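Gustville Shared Workrooms: Frequently Asked Questions

Last updated 2024-03-21

Who can book a room?

Anyone with a Gustville address can book, and so can anyone who works or studies in town. You need to register once at the front desk on Domínguez Street with a photo ID and something that shows your address, workplace or school. Registration is free and does not expire. People from outside town can use a room as the guest of a registered user.

How many rooms are there?

There are 18 rooms on two floors. The small rooms seat up to four people. The two large rooms on the ground floor seat 12 each and are usually taken on weekday evenings, so book those early.

What does it cost?

The first two hours in any week are free. After that, small rooms are $4 an hour and large rooms are $9 an hour. Registered nonprofits pay half. We take cards at the desk and online. We do not take checks.

How do I book?

Use the online calendar, call the desk, or come in. Online bookings open two weeks ahead at 8 a.m. Phone bookings open at 10 a.m. the same day. You will get a confirmation by email with a door code. The code works from five minutes before your start time until your booking ends.

I didn't get a door code. What should I do?

Check your spam folder first. If it isn't there, call the desk and give your name and the start time of your booking. The desk can read the code to you over the phone. Codes from the old system, which began with the letter R, stopped working in February.

Can I book the same room every week?

Yes, for up to eight weeks at a time. Fill out the repeat booking form at the desk. Nélida Troncoso handles these and usually answers within three working days. If you miss two bookings in a row without canceling, the rest of the series is released.

Can I cancel or change a booking?

You can cancel online up to four hours before the start time for a full refund. Later than that, the hours count as used. To move a booking to another time on the same day, call the desk.

What comes with a room?

Every room has a table, chairs, overhead lights, outlets and wireless internet. The large rooms also have a whiteboard and a wall screen. Markers, extension cords and a portable screen for the small rooms can be signed out at the desk with your registration card.

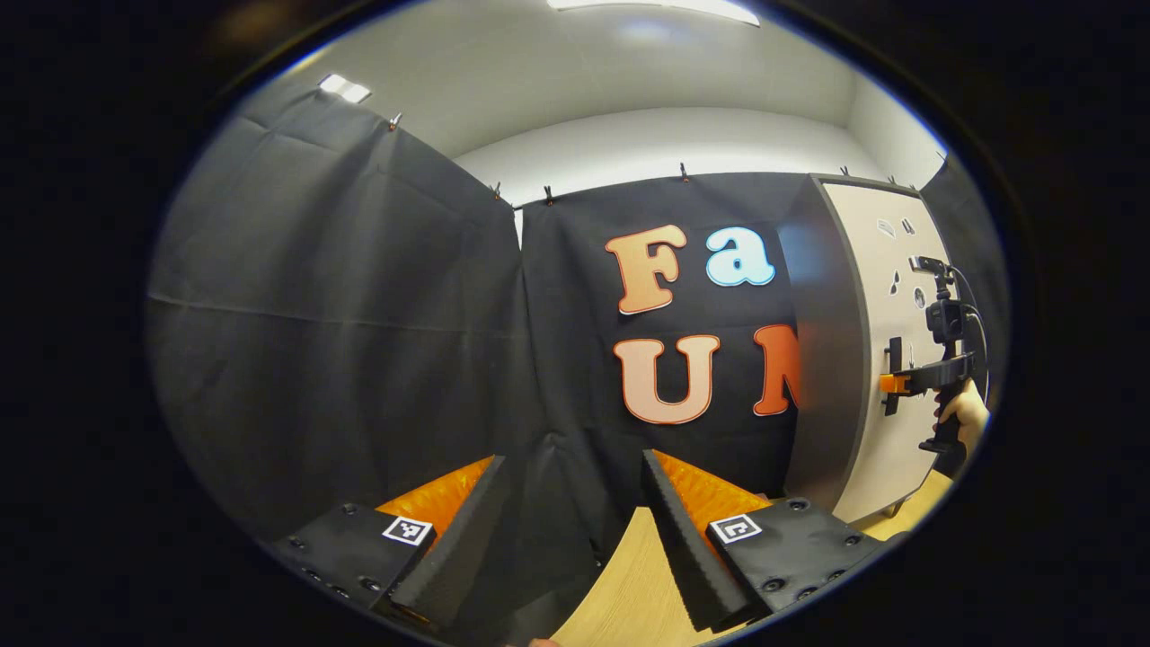
Please leave the table clear when you go. If you move furniture from one room to another, move it back before your booking ends. Wipes and trash bags are in the hall closet on each floor.

Can I change the temperature?

Heating and cooling are set for the whole floor. If your room is too warm or too cold, tell the desk and they can adjust the floor setting by a few degrees. Portable heaters are not allowed.

Is food allowed?

Cold food and covered drinks are fine in all rooms. Hot food has to stay in the ground floor break area. There is a microwave and a sink there.

How loud can we be?

Normal talking is fine. The walls on the second floor are thin, so music practice, singing and amplified sound are limited to rooms 3 and 4 on the ground floor. Mark "sound" on the booking form and you will be placed in one of those two if it is free.

Is there parking?

The Brudwood lot behind the building has free parking for three hours. Enter your plate number at the machine by the back door. Bike racks are on the Domínguez Street side.

Is the building accessible?

The front entrance has a ramp and an automatic door. The elevator serves both floors, and there is an accessible restroom on each. If the elevator is out of service, we will move your booking to the ground floor and email you.

Can I leave things overnight?

Not in the rooms. Lockers are in the ground floor hall and cost $2 a day or $20 a month. Items left in rooms go to lost and found, where they are kept for 30 days.

Who do I contact about a problem?

For anything during your booking, call the desk at extension 269. For billing questions or damage reports, ask for Horacio Huenchumán, the building manager, or leave a note in the box by the front door.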